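Lovstead Obituaries: README

A collection of newspaper death notices and tributes from the Lovstead weekly, typed up so that people can search them without going blind over microfilm.

What's in it

There are 800 notices, one per row, in a single CSV file. Of these, 113 are full-length tributes to former newspaper staff. Journalists do like writing about journalists. The rest are short paid notices, and the prose gets shorter as the price per line goes up.

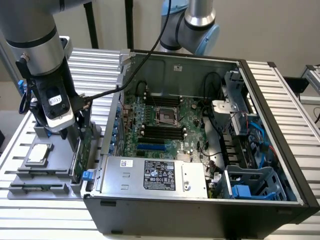 Columns are name, age, occupation, issue, page and text. Age is blank when the family left it out. Occupation is copied as printed, so "retired" and "retired, mostly" are separate values and will stay that way.

Known problems

17 notices ran twice with different middle initials. Both versions are kept. The Prilport edition reused page numbers through January of its last year, so sort by issue first. Line breaks from the Penex scans were removed by a script, which also removed a few hyphens it had no business touching.
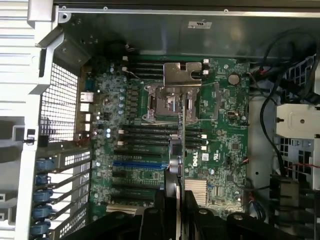

The Nyaga supplement isn't included. Its index lists 200 more notices, but the pages themselves are missing from the bound volumes.

Use

Free for family history, teaching and research. Please don't contact relatives named in the text. If you find a typo, check the printed page before reporting it, as the paper was quite capable of making its own.

Last updated 4 July 2020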